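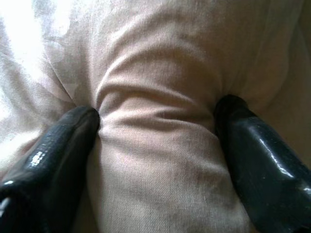
Woven cloth in light beige, gathered into a fold.

Fitted sheet

A fitted sheet is the bottom sheet of a bed, the one with elastic sewn into the corners (or all the way around) so it grips the mattress. The sheet that goes over it, if you use one, is the flat sheet or top sheet. I've been writing entries for this household textiles wiki for a while now and this is easily the one I get the most mail on, so I've let it grow a bit!

Names and types

In Britain it's the same word, fitted sheet. Some older catalogs say "contour sheet," and my aunt still does. The two common builds are corner elastic, which is cheaper and pops off more, and full elastic, which runs around the whole hem. I'm firmly on the full elastic side. There's also the deep pocket kind for thick mattresses -- the pocket is just the depth of the side wall, and if yours is too shallow the far corner will come up every single night.

Fabric

Cotton is the usual choice, either percale (a plain weave, crisp and a little rustly) or sateen (smoother, with more shine). Then there's jersey, flannel, linen, and all the cotton and polyester blends. Pale colors like beige and off-white have stayed popular because they go with any pillowcase you already own. Small tone-on-tone prints are common too, white flowers on beige for instance, and they hide pilling better than a solid does, at least in my house.

Wrinkles

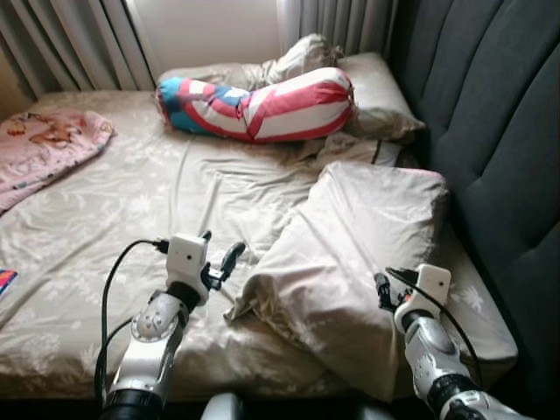 Percale creases if you so much as look at it, and blends crease less. Brigitta Baumgartner, who edits the laundry pages here, takes hers out of the dryer a little damp and pulls them straight onto the bed, and I've copied her ever since. Pinch the cloth near the middle of a side, lift it, and draw it toward the edge. Do the head end first if you have a padded headboard, because there's so little room for your hands back there. Pillows and bolsters come off before you start. I know, I know, but people do try to work around them.

Folding

Tuck one corner inside the next until all four are nested, lay the thing flat, fold the curved side in, then fold in thirds. Mine comes out lumpy and goes in the closet anyway.

Care

Wash warm and skip the fabric softener on sateen. The elastic goes before the cloth does. Verena Kofler sent in a note on replacing it, and her method now has its own entry under Mending.

See also: Flat sheet, Bolster, Mattress pad, Pillowcase

Last edited August 14, 2024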